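Pleneck sorting automation: progress report to the Liem fund
3 Jun 2025

Staff now spend part of each shift with handheld grippers, handling small items on a table. Izzati Siregar wrote the task list, and 279 sessions are complete.
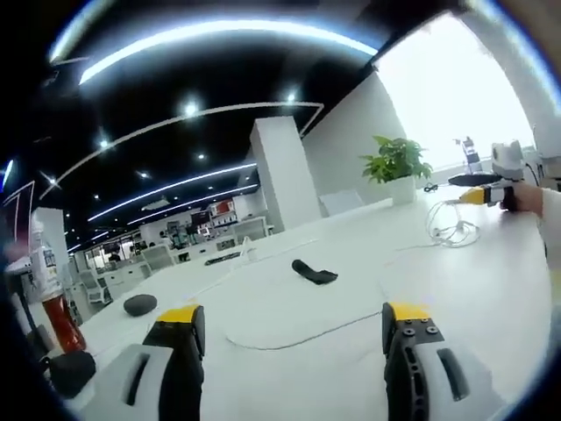 Handheld gripper at the table by the window.

Two of the eight packers at Clomaldale have moved to this work full time. Pay is unchanged. Abdelkrim Radwan has asked for shorter turns after complaints of sore wrists, and we now stop at 10 minutes.
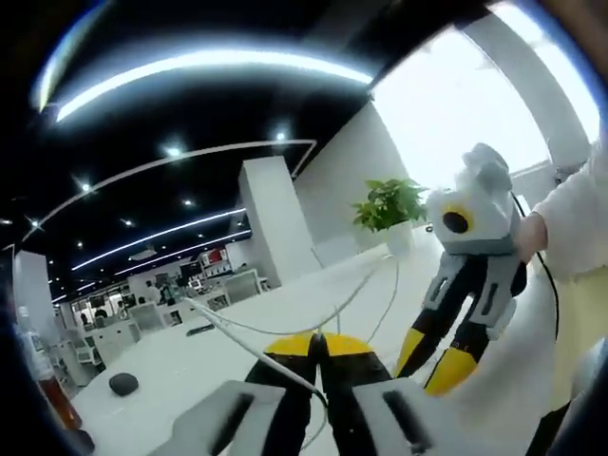

Gripper held above the table, fingers pointing down.

Hakim Krishnan will agree new job descriptions with staff by September. Training for the other packers is not yet budgeted.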